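Home | Notebook | Older entries | Newer entries | Log in

December 19, 2024

Cup task again. Adalberto wants it as the showpiece for the Cluvbridge open day and I still think it's a bad choice. He says the policy is "basically there". It was basically there in October too.

Training set is now 1,442 episodes, nearly all of them on Eliécer's bench with Eliécer's lighting. I'd like to see it on any other bench before I believe the success figure. We ran 21 trials after lunch and I marked 19 as usable for scoring. Adalberto counts a nudge as a grasp. I don't, and I've put both columns in the sheet so people can argue with me later.

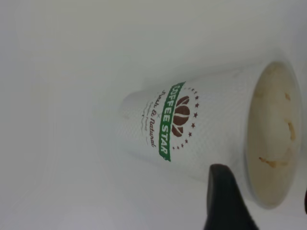 Wrist view, Coffee Star cup, finger in front of the cup wall below the logo.

My worry is the contrast. White cup, white surface, and towards the base the edge goes pale grey and nearly disappears. The green banner is the strongest thing in view, so I suspect the network is finding the logo and guessing the rest. Eliécer disagrees. Easy enough to test: turn the logo away, same start poses, same checkpoint (3,080). If it holds up I'll say sorry in writing.

Also to do: plain cup from the Porov box, darker mat, and agree what "grasp" means before anyone prints a poster.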